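November 2025
Dye bench, indigo vat, Hornness cotton

Picking up from the last page. Vat went flat again over the weekend, surface dull and no coppery skin when I lifted the lid. Smell ok, not sour. Stirred slow, left it an hour, checked the color under the skin: greenish but more teal than I like. Want it yellow-green before anything goes in.

Added 2 tsp lime, then fructose dissolved in hot water first. Don't dump the sugar in dry, it clumps and sits at the bottom for days. Lid on, lunch, came back to a proper yellow-green. Good.

Temp 103 F at the start of dipping. Heater is set higher than that but the dial lies, go by the thermometer.

Swatches are the Hornness plain weave, scoured last week, soaked overnight. Dips were short, then out to air till all the green was gone. Plan was six dips. Stopped at four, the shade was already past the Junenstead sample and they want it paler not darker.
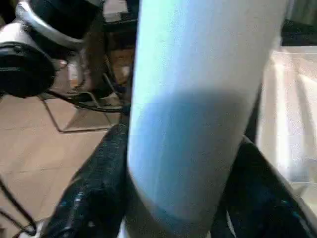
Pale cylinder, darker blue band on the lower part.

Notes on the cloth itself. First dip uneven, my fault, had a fold trapped and didnt open it out under the surface. Second evened most of it. The fold still shows as a pale line if you hold it up to the window. Wouldn't send that one out. Keep for the wall.

Zimero thread did better than the cloth. Took the color fast and rinsed nearly clear on the second rinse. The Nilsuwan thread rinsed blue forever, gave up and put it in a vinegar soak. Check rub-off tomorrow with a damp white rag, wet and dry both. If it's still bad, it's the scour and not the vat, do it over with soda ash and a longer simmer.

Reminder for whoever uses the bench next: squeeze the cloth out BELOW the surface before lifting. Drips put air in the vat and then we're feeding it lime all afternoon. Also please skim the foam to one side and put it back after, don't throw it out.
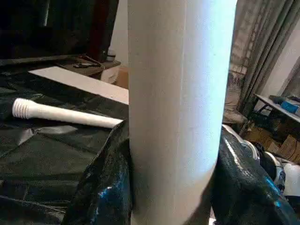
Rinse order that worked: cold, cold, vinegar, cold, then mild soap and hang in the shade. Skipped the vinegar on one swatch to compare and it feels stiffer, chalky on the fingers. Color about the same so far, look again when its fully dry.

To do
- rub test, all swatches
- order lime, jar nearly done
- new labels, the pencil ones washed off
- ask Junenstead if they want the hems dyed or left plain
- big piece in December if the rub test is ok, otherwise rescour first

Vat fed and lidded, heater off at the wall.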